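Office Organization Basics
Session 4 handout: Paper, folders and the low cabinet
Posted 2022-08-13

Hi everyone! As promised, my notes from the filing session, cleaned up a bit (only a bit, so forgive the jumps). If you missed it, read the Kistar section twice and bring your shelf plan next time.

Where we left off

Last time we sorted the loose paper at Hestora into keep, scan and shred. You all did great on shred. Keep was another story, and that pile is what we have to house now. A person working there goes back to maybe a handful of papers in a normal week, and the rest just has to be findable when the auditor calls or when somebody wants the lease from April.

Folders or file boxes?

I'm a file box person and I won't pretend otherwise! A rigid box stands up on its own, takes a label on the spine, and doesn't slump when it's half full the way a soft folder does. The downside is bulk. You can't squeeze one more in, so measure your shelf before you order anything (yes, I have ordered first and measured later, and yes, I paid the return shipping).

One color per subject is plenty. Blue for contracts, say, and then stick with blue for contracts forever, even when the store is out of blue and the green ones are on sale.

The low cabinet

Low cabinets beside the desks are my favorite place for working files. You can reach them without crossing the room, and the top doubles as a spot to set a box down while you sort out what goes where.

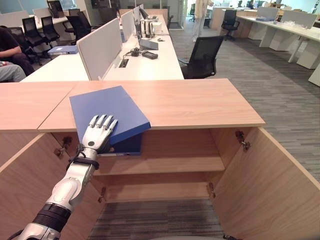 Fig. 1. Blue file box at the upper shelf of a low cabinet, doors open.

A few things I want you to write down about cabinets like this one:

Upper shelf first. Whatever you touch most goes up there, spine out. The lower compartment is for closed years and anything you'd be happy not to see until tax season.

Open both doors all the way before you start. With only one open you end up feeding boxes in sideways, and then the labels face the wall.

Keep a flat hand on the box until it's fully on the shelf. Full boxes are heavier at one end than you expect.

Don't let the top become a shelf. A box parked there for a minute while you work is fine, but take a look before you go home. The same goes for folders left on the desk!

Labels

We did the Kistar exercise here. Subject first, then year, then a running number if you need one. Dark pen, block letters, nothing clever. Someone in the Sveinbjörnsson group asked about printed labels and I say go for it, as long as the printer lives near the cabinet. If it's on another floor you'll stop using it.

For next time

Draw your own cabinet with both shelves and write in what goes where. Bring 2 copies, one to trade with a neighbor. The reading is the Korken storage chapter, first 12 pages only, and you can skip the bit on hanging rails.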